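CELL SAFETY CHECK, POST-STOP
Serkville shop, bench arm cell 9
Check done by: Naa Lamptey
Second sign: Wekesa Urio
Shift: Saturday, early
Reason for check: protective stop, fault 923, gripper did not release on open command. No injury. Cell locked out before anyone reached in.

Marks used: OK / FIX / HOLD / NA

SECTION A. LOCKOUT AND POWER

A1. Main disconnect off and locked. OK
My lock plus Wekesa's. Tags filled out both sides.

A2. Air dumped, gauge at zero. OK
Slow to bleed down. Same as November, still on the list for maintenance.

A3. E-stop at bench latches and holds. OK
Pushed, twisted, pushed again. Fine.

A4. E-stop at pendant latches and holds. FIX
Latches but mushy. Have to lean on it. Spare is in the Stumance cabinet, part tag 54. Kipchumba to swap before restart, not after.

A5. Enable switch drops out on full squeeze. OK

SECTION B. GRIPPER AND WRIST

B1. Fingers move free by hand, air off. FIX
One finger drags about halfway. Not grit, wiped it twice. Think the guide is bent from the hit on the rack last week, Bakari's report has the details. Don't oil it and call it good.

B2. Finger screws at torque, paint marks lined up. FIX
One mark off. Retorqued and remarked. Recheck after first 17 cycles.

B3. Cable and hose clear thru full wrist turn. HOLD
Can't check without power. Do it at slow speed w/ Crescencio on the pendant.

B4. Open/close sensor agrees with real position. HOLD
This is the one that matters. Log says open while the fingers were still shut, and the arm went ahead with its retract on that. Sensor bracket may have slipped. No auto mode until this is signed. 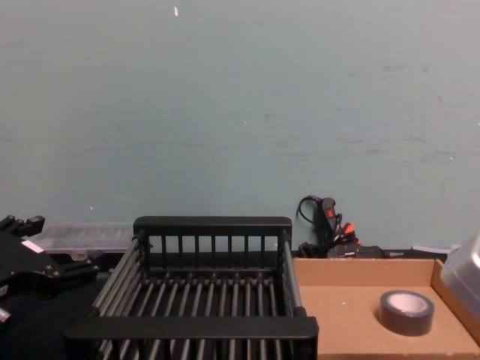 SECTION C. BENCH AND REACH AREA
Bench layout has to match the setup sheet before we even argue about the sensor. Sheet calls for the rack and the work tray only, all else out of reach. Right now the rack is bare, good, but there's a power tool stood up against the wall just behind it with the cord looped, and a roll of black duct tape in the cardboard tray. Tool goes back to the crib. Tape goes too. If the arm swings wide on a retract a cord is the first thing it'll snag. Marked FIX for all of C1. Also the clear organizer box back by the wall, move it or add it to the sheet, pick one.

C2. Rack fastened to bench. FIX
Slides if you shove it. Clamps were taken off for cleaning per Bakari. Put back, both sides, then re-teach the rack corner. Do not trust the old point.

C3. Tray fixed in place and square to rack. FIX
Cardboard is a stopgap, it was supposed to be gone by now. Molded one is on order from Proltora. Until then stop blocks on the open sides.

C4. Loose paper off the back ledge. FIX
Strip of paper back there. Bin it unless its somebody's label.

C5. Floor marking visible all the way round. OK
Worn at the door side, still readable.

SECTION D. SOFTWARE AND SPEED

D1. Program on controller same as signed copy. FIX
Not the same. Someone raised the retract speed and left no note. Put back to signed value. Not looking to blame anyone, just write it down next time, there's a log sheet on the door.

D2. Retract waits for sensor AND timer. HOLD
Waits for sensor only. Wekesa wants both. Agree. Crescencio editing today, needs Naa's sign before it loads.

D3. Reduced speed works with door open. OK
From last test record, repeat on power up anyway.

D4. Fault history saved off before reset. OK
Saved to the Escobar folder. Please quit clearing faults from the pendant before they're pulled, we lost the one before this.

SECTION E. PEOPLE

E1. Shift told the cell is down and why. OK
Told at start of shift. Night crew gets a note from Kipchumba.

E2. Anybody reaching in has own lock. OK
Reminder went out agian. One person one lock, no borrowing.

E3. Near miss form in. HOLD
Half done. Bakari has the first page, need his times.

RESULT: CELL STAYS DOWN

Order for restart: A4, B1, all of C, D1 confirm, D2 load, then power up at reduced speed for B3 and B4. If B4 disagrees even once, lock it back out and call me. Don't jog it to "see if it clears".

Signed N. Lamptey
Second sign W. Urio, with comment: want to see C2 clamps myself before power.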